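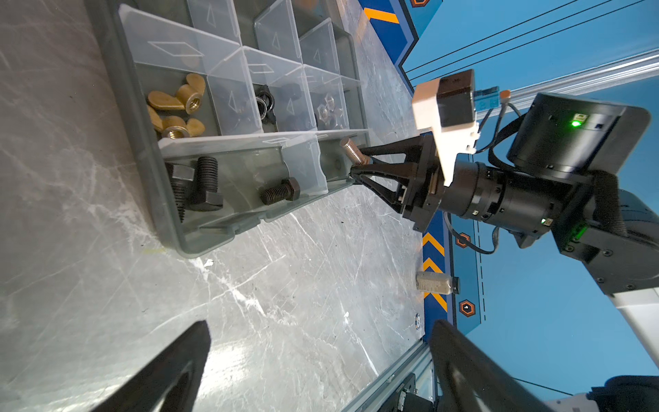
Slide 1: Parts organiser, with wing nuts, black rings or washers, hex nuts and bolts

Start with the slide up and let people look at it while they sit down.

Say who I am. Stores at Brulletton, small fixings, working with Velimir Golob.

Main point: one kind of part to a bin. Brass wing nuts in one, hex nuts in another. The black hex-head bolts get the long bin along the edge. Point to the different bolt sizes. Ask the room whether they would split them by length. Take two or three answers, then move on.

Our count in November. We had 1,310 loose fixings in jars and tubs, and 214 of them matched nothing else we kept. Sorting took about 100 minutes with two of us at the bench. Edin Obradović wanted to keep the odd ones. I didn't. We kept them for now, in a tub under the bench.

Clear dividers: good for checking stock from the side, less good for dark parts. Black washers are hard to tell apart through frosted plastic. Label those bins first.

Threaded studs. Measure before putting away, check the thread with a nut that you know fits. Pass the thread gauge round here.

Skip the Treletex price list if we are past half past three.

Questions. Dehua Lei has the spare label sheets at the back table.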